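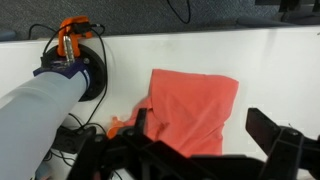
Wrist cam, pink cloth, lower left bit folded in

Subject: Re: [teleop-users] cloth folding by hand guiding, how many demos?
Date: August 30, 2022

Quick reply, got to run in a minute.

> We've been recording the fold task at Adley by pushing the arm
> about by hand. 31 demos so far and the policy still dithers
> over the cloth before it goes for a corner. Is it just a matter
> of more data? Or should we give up on hand guiding and
> go over to the leader arm like the Trnka lot?
>
> Also do you flatten the cloth between runs?

More data will help a bit but I'd look at the hand guiding first. Had the same dithering in February. Went back through the wrist view and my own fingers were in most of the clips, right next to the corner. Of course it waits, no fingers at test time. Swapped to remote control and it cleared up alot.

Numbers from our end, Jondwood cloth set, same table:
hand guided, 67 demos - poor, mostly grabs the middle
leader arm, 86 demos - decent, misses when the corner is tucked under

Not a fair comparison I know, different counts and I'd got better at it by then.

Flattening: no. Scrunch it and drop it, start from whatever you get. Wrinkles and all, see pic at top. If you always start flat it only learns flat.

Other bits:
- go slower on the approach than feels natural, then don't stop above the cloth to think. Pauses get copied
- bin the fumbled ones, unless you recover cleanly, then keep
- 3 people driving was a mistake for us, everyone picks a different corner. Pick one driver or agree teh corner first
- check the clamp on the base before each batch

Config is in the Clurkeo repo under teleop, the readme is out of date, ignore the bit on gripper limits. Will fix when I'm back.

What rate are you recording at btw? You didn't say.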